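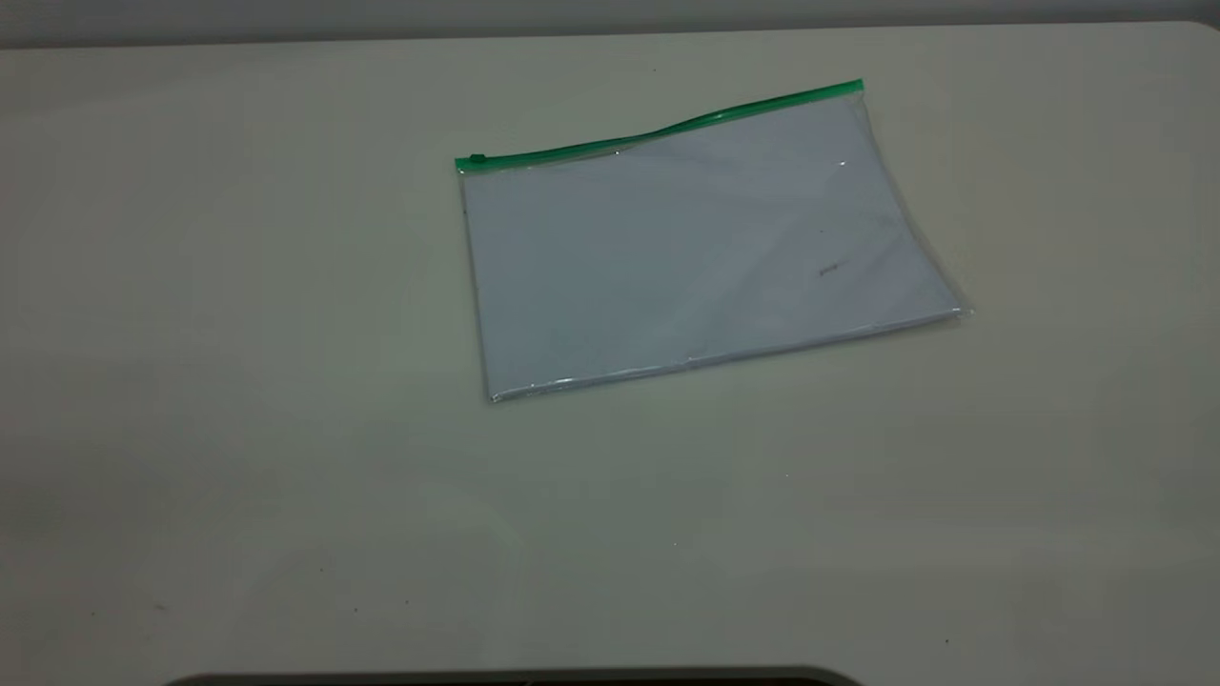

A clear zipper pouch with a green closure, with white paper inside.

Residents of Drasten who turn up at the town records desk with loose forms will now be handed a clear zipper pouch to put them in. The desk began giving out the pouches in June and has 395 of them to start with, one per household.

The pouches are meant for the papers people are most often asked to bring back: tax notices, school enrollment forms, copies of leases and permit applications. Clerks had been spending part of each morning matching stray pages that came in folded in coat pockets or stuck together with tape.

"People would get to the window and have five of the six pages," said Krum Vukadinović, who runs the desk. "Then they had to drive home and look for the last one. Some of them live out past Grudon, so that's a good part of the day gone."

The town paid for the pouches out of the office supply budget. Around 300 are set aside for walk-in visitors. The rest will go to the branch counter in Grudon, where the hours are shorter and the line is usually longer.
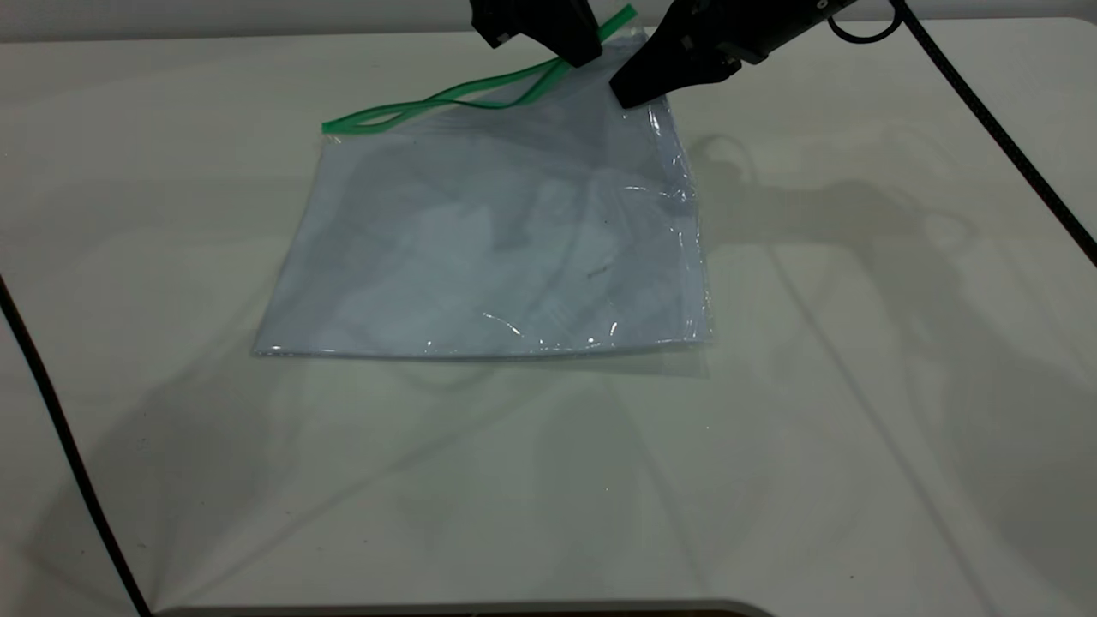
Can a pouch be used for original documents, or only for copies?

Either is fine. The desk asks that originals be kept flat and that staples and paper clips be taken off before the papers go in, as they can tear the plastic.

Each pouch comes with a sheet listing what the office needs for its 16 most common requests. Vukadinović said the sheet was rewritten this spring after visitors complained that the old one used form numbers in place of names. The new version says "dog license" where the old one gave a code.

Pouches do not have to be returned. Anyone whose zipper comes off its track can bring the pouch back to the counter and swap it for another while the supply lasts.

The records desk is on the ground floor, next to the Ranix Street entrance. It opens at 9 a.m. and is closed on Sunday. Visitors with more than one request should take a separate number for each.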